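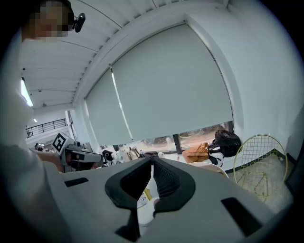
A month on the 271

So the car died in the first week of March, and I mean properly died, in the left-turn lane outside the garden center with a line of people behind me being very patient and then much less patient. The garage said the part would take weeks. I said fine, I'll rent something. Then I looked at what renting something costs and said fine, I'll take the bus.

I hadn't been on a city bus since college! I had no idea how you even pay now. I stood at the stop on Hrnčiar Street the first morning holding a fistful of quarters like it was 1994, and the driver looked at them, looked at me, and waved me on. Next day I bought the monthly pass, 70 dollars, and felt very grown up about it.

The route

My bus is the 271. It starts over in Sakley, comes down past the hospital and the high school, does a completely pointless loop through the Rindberg apartments (I have opinions about the loop, keep reading) and then drops me two blocks from work. In the car that trip took me 15 minutes on a good day. On the bus it's more like 40, and if the driver changes over at the hospital you can add whatever time it takes two people to adjust one seat.

There's also the 494, which is an express and only comes twice in the morning. I've caught it four times. It has the nice seats with the high backs and everybody on it is asleep.

Things I got wrong

I sat in the wrong seat for most of a week. Nobody's name is on it, obviously, but there's a woman who gets on at the library, and the single seat behind the back door is hers, and I could feel it every time she walked past me. When I finally moved one row up she gave me a nod. We've since become nodding friends. Then last week she told me her name is Ľubica and that the heater under that seat is the only one on the whole bus that works. So now I want the seat even more, but I'm behaving myself.

I also pulled the cord way too early, every day, because I was scared of missing my stop. You end up getting off one stop short with everyone watching and then you have to walk along as if that was the plan, while the bus passes you. I did that three times. In the rain once.

And bring gloves. The shelter at Hrnčiar has a roof and one side, and the wind comes from the other side.

What I did with all that time

I had big plans for the extra time. I was going to finish the fat Russian novel I've been carrying from apartment to apartment, and I did read the first chapter, twice. Mostly I looked out the window. I've lived in this town for nine years and I had never seen the little bakery behind the tire shop, or the yard with all the birdhouses on poles, or how much of the river you can see from the top of the hill once you're sitting up high and not watching the road. (The bakery is good, by the way. Get the poppy seed roll, skip the coffee.)

I wrote a lot of grocery lists. I called my mother more, until the man across the aisle started following the story of my aunt's kitchen remodel and asked me how the countertop turned out. It's still not in. I'll let him know.

My friend Leonie thinks I've lost it. She drives everywhere, including to her own mailbox, and when I turned down a ride home from her place because there was a bus coming in ten minutes she put her hand on my forehead to check for fever. But I was warm, I had half a poppy seed roll in my bag and I kind of wanted to sit there and look at people's porch lights for a while.

About that loop

Okay, the loop. Coming into Rindberg the bus turns right off the main road, goes all the way around the apartments, and comes out again at the same light where it turned in. In the mornings I counted it as stolen time, a whole five minutes of my life. I even started drafting an email to the transit office, and it had bullet points.

Then one afternoon I had my big suitcase with me, and a guy named Matúš helped me haul it on. He gets on in the loop. He had a bad knee and a brace on it and still grabbed the heavy end. He told me the stop used to be out on the main road, across all those lanes, and people from the apartments had to run for it. So I deleted the email. I still sigh a little when we turn in, out of habit.

What now

The garage called yesterday and the part is here. I should be happy, and I am, sort of! Groceries by bus are no joke, and I won't miss getting home with a squashed loaf and one handle of the bag left. Evenings are bad too. After seven it's one bus every hour, and if you miss it you get to know that one-sided shelter very well.

But I did the math on gas and parking, and I bought the pass for next month too. The plan is bus on workdays, car for the big shopping and for visiting my folks out in Ukberg, where no bus has ever gone. We'll see how long I keep it up once it gets hot. If any of you ride the 271 regularly, tell me whether the air conditioning works, and which seat it's under.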